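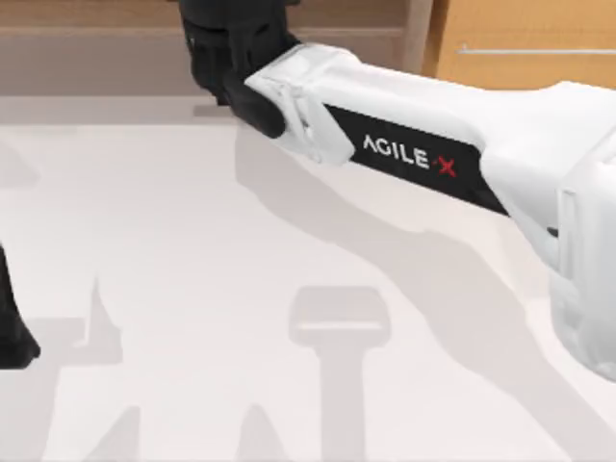 A white robot arm with a black gripper, drawn by computer.

What Is Profit?

A business is a person or a group of people who make something, sell something, or do a job for money. Some businesses have thousands of workers. Some have one.

Every business has money coming in and money going out. The money coming in from customers is called revenue. The money going out to run the business is called costs. If you take the costs away from the revenue, the amount left over is the profit.

Revenue minus costs equals profit.

An example with bracelets

Ok-hee Hong makes string bracelets and sells them at the Biswood street market. Before the market she spends $30 on string, beads, and a place to set up her table. These are her costs.

She sells 66 bracelets for $1 each. Her revenue is $66.

$66 minus $30 is $36. Her profit is $36.

Now suppose it rains and she sells only 20 bracelets. Her revenue is $20, but she still spent $30. She has $10 less than she started with. When costs are bigger than revenue, it is called a loss.

Two kinds of costs

Ok-hee pays for her table whether she sells one bracelet or a hundred. A cost that stays the same is a fixed cost. Rent for a store is a fixed cost too.

String and beads are different. The more bracelets she makes, the more string she needs. A cost that goes up when you make more is called a variable cost.

There is one more thing that is easy to forget, and that is time. If Ok-hee works for six hours to earn $36, she is making $6 for each hour. She did not pay herself a wage, so her time does not show up in the numbers. Grown-up business owners have to think about this a lot.

What happens to the profit?

The owner decides. Alcides Holanda runs a bike repair shop called Oltora. One year the shop made a profit of $2000. He kept part of it for himself, bought a new repair stand with part of it, and put the rest in the bank in case winter was slow. Businesses also pay tax, and that money helps pay for things like roads and schools.

Can a business just raise its prices?

It can, but fewer people may buy. If bracelets at the next table cost $1 and Ok-hee asks for $5, many shoppers will walk over to the next table. She could also try to lower her costs, maybe by buying string on a big roll.

Words to know

Revenue: money that comes in from customers
Costs: money spent to run the business
Profit: what is left after costs are paid
Loss: when costs are bigger than revenue

Try it

You buy lemons, sugar, and cups for $12. You sell 30 cups of lemonade at 50 cents each. Did you make a profit or a loss? How much?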